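Saavedra linen exchange moves to folded-only returns

The Saavedra linen exchange will accept only folded cloths from Sunday, ending the mixed bins in use since the service opened. The rule covers table covers, sheets and light curtains. Towels are exempt.

Ruba Hijazi, who runs the exchange for Handbridge, said unfolded returns took up too much shelf depth and slowed the morning count. The store holds 2,000 pieces on 16 shelves. 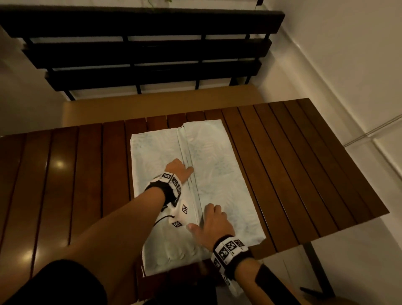 The standard fold is lengthwise. Edges are brought together, the crease is pressed flat by hand from the center outward, and the strip is then turned in on itself until it fits the shelf. Patterned cloths go pattern side out – this lets staff sort them without opening the stack. Ironing is not required.

Trial returns in December gave 97 usable folds out of the first 100 checked, according to Jozef Bakker, who handles intake. The other three were refolded at the counter.

Borrowers may return up to 20 pieces per visit. The Skatumura branch keeps its present bins until its new shelving is in.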